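Friends of Skamurness Bandstand
Minutes of the meeting held by video call, 25 May 2020

Present: Aurelia Danzer (chair), Meirion Wogan (minutes), Lăcrămioara Toma, Chidubem Iyamu, Augustina Alhassan (from item 2, when her sound arrived)

1. Minutes of the last meeting
Approved, with one correction. The word "heated" in the item on paint colors is to be replaced with "full." Meirion would like it noted that he was taking the minutes at the time and knows which word he meant.

2. The roof
Ifans have looked at the bandstand roof from a ladder and sent a letter. The letter says the roof is old. It goes on to say that the leak over the north steps comes from the flashing, that the flashing can be replaced without touching the rest, and that the rest would benefit from being touched. Their price for the flashing alone is $270. There is no price for the rest, only a paragraph preparing us for one.

Aurelia proposed going ahead with the flashing. Lăcrămioara asked if we should get a second price. Aurelia said that the second price for the railings took most of a year to arrive and was higher. Agreed to accept Ifans.

Action: Aurelia to write to Ifans and to ask when, in the hope of a date and not a season.

3. Summer concerts
The concerts are off, as everyone knew. The Bulen Brass Band have been told and took it well, possibly too well. They have asked us to keep their slot for next year, along with the shaded parking.

There was a long discussion of whether a concert with the audience spread around the park would count as a concert. Augustina said the park office had already answered this. Her email was read aloud. The park office's reply was shorter than the question.

August is being left open for something outdoors and small if the rules change. What that might be was not settled. Meirion's suggestion of a solo accordion was received.

4. Fundraising
With no concerts there is no bucket at the gate, and the bucket is most of our income. The proposal is a raffle by mail: tickets sold through the website and by phone, prizes donated by members and packed and sent out by whoever has them at home. Tickets would be $3 each, or $10 for a strip.

Lăcrămioara reported on prizes so far. The Peso Café has promised a breakfast for two, to be eaten whenever breakfast for two is allowed again. A signed print of the bandstand in snow has been promised as well. It was signed by the framer, the artist having moved away. Other donations are described in her list, which will go out with these minutes. She asked that no more candles be offered.

Postage was raised. Augustina had worked out that mailing anything heavier than a paperback would eat the profit on a good many tickets. It was agreed that winners in Skamurness will have prizes left on the porch, and that winners elsewhere will be congratulated warmly and asked if they have a cousin here. 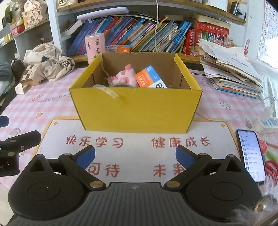
Chidubem asked whether we are allowed to run a raffle at all without a permit. A silence followed, which was not a technical fault. Aurelia believed we had one for the holiday fair. Meirion believed that permit belonged to the fair and not to us. Chidubem said he would sooner hear it from the county clerk, and offered to call. The offer was accepted before he had finished making it.

No tickets to be sold until he reports back. Lăcrămioara, who had sold some to her sister, will hold the money in an envelope and not look at it.

Action: Chidubem to call the county clerk. Augustina to draft the ticket page but leave it switched off.

5. Bench plaques
A request has come in for a plaque on the bench by the duck pond. The wording runs to 32 words and includes a remark about the parks department. The family have been asked before if they would consider something shorter, and sent back something longer. Agreed to offer the name, the dates and one line of their choosing, subject to the line being about the person.

Augustina pointed out that the bench is not ours. It belongs to the park office. Agreed to forward the request to them with our good wishes.

6. Storage
The music stands are still in Meirion's garage, where they were to be kept for a couple of weeks. Meirion described the garage. The meeting thanked him, and the stands will stay there.

The key to the bandstand cupboard remains missing. The cupboard is believed to contain the spare keys.

7. Any other business
Aurelia had heard from a neighbor that skateboarders are using the bandstand in the evenings. Lăcrămioara said she had spoken to them and they were polite, and that one of them had swept the steps. No action.

Chidubem asked if future calls could be kept to an hour. There was general support for this, and it was discussed for some time.

Next meeting: by video again, date to be sent around once Ifans have replied.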